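Evaporation Loss from Small Open Containers in Unheated Indoor Rooms
Project report, Introductory Environmental Measurement, Skerkport

1. Background

Water balance calculations for ponds and reservoirs usually depend on evaporation pan readings. A standard pan is wide, deep and made of metal, and it stands outdoors on a level platform. Student groups rarely have access to one. Earlier reports in this course used kitchen containers in place of a pan and obtained daily losses that did not agree with each other. This report looks at how much of that disagreement can be traced to container shape.

The work was carried out in July in two ground-floor rooms of the Slanina building. Neither room has air conditioning. Room A faces north and has one window, kept closed. Room B faces the parking lot and has a door that opens often during the day.

2. Method

Each container was filled with 500 mL of tap water that had stood overnight in the same room. Mass was read on a Clostel bench scale at 8 a.m. and again at 8 p.m. Loss was taken as the difference in mass, with 1 g treated as 1 mL. Air temperature and relative humidity were logged beside the containers at table height. The logger returned 3,941 usable readings. Readings taken while the logger was being moved between rooms were removed before averaging.

Three container types were used: a straight-sided glass beaker, a shallow baking dish and a plastic bowl. Runs lasted 6 days each. Containers were not topped up during a run.
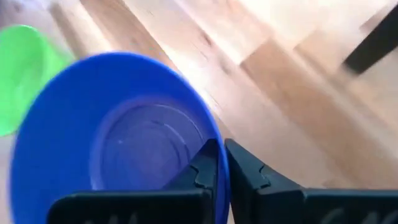

Surface area is the main source of error in this type of measurement. For a straight-sided beaker the area is constant, so loss per unit area follows directly from the change in mass. A bowl with a wide, flared rim, such as the blue one shown, does not behave this way. Its open water surface shrinks as the level drops, and dividing the total loss by the starting area gives a rate that is too low. We therefore measured the width of the water surface at each reading and used the mean area for each 12-hour period.

3. Results

The baking dish lost the most water in both rooms, as expected from its larger surface. After correction for area, the dish and the beaker still differed. The beaker gave the lower rate in every run. Its water surface sat well below the lip from the second day on, and the still air above the water was probably more humid than the room air.

Before correction, the bowl rate appeared to decline steadily through each run. After correction most of the decline disappeared. The part that remained was larger in Room A than in Room B, which fits with weaker air movement in Room A.

Night losses were smaller than day losses for all containers. In Room B the difference was greater, and it matched the hours when the door was in use. Humidity alone did not explain it.

4. Comparison with the outdoor pan

The Grallberg station, 662 m above sea level, supplied its pan readings for the same month. All of our corrected indoor rates were well below the station rates. The station pan receives direct sun and wind, so the two sets cannot be used interchangeably. Day-to-day changes at the station were not reflected in Room A. A weak match was seen in Room B.

5. Sources of error

The scale drifted slightly when the bench was bumped, and two readings were repeated for this reason. Surface width was read with a ruler held above the water, which introduces parallax. Dust was seen on the water in the baking dish at the end of the first run and was not removed. Air speed was not measured at all. A small anemometer would be the most useful addition to the setup.

6. Recommendations

Later groups should use straight-sided containers filled close to the lip and topped up daily by a weighed amount. If a bowl must be used, its width should be measured at several depths before filling and a depth-to-area table prepared. The raw mass readings are listed in Appendix A and the area table in Appendix B.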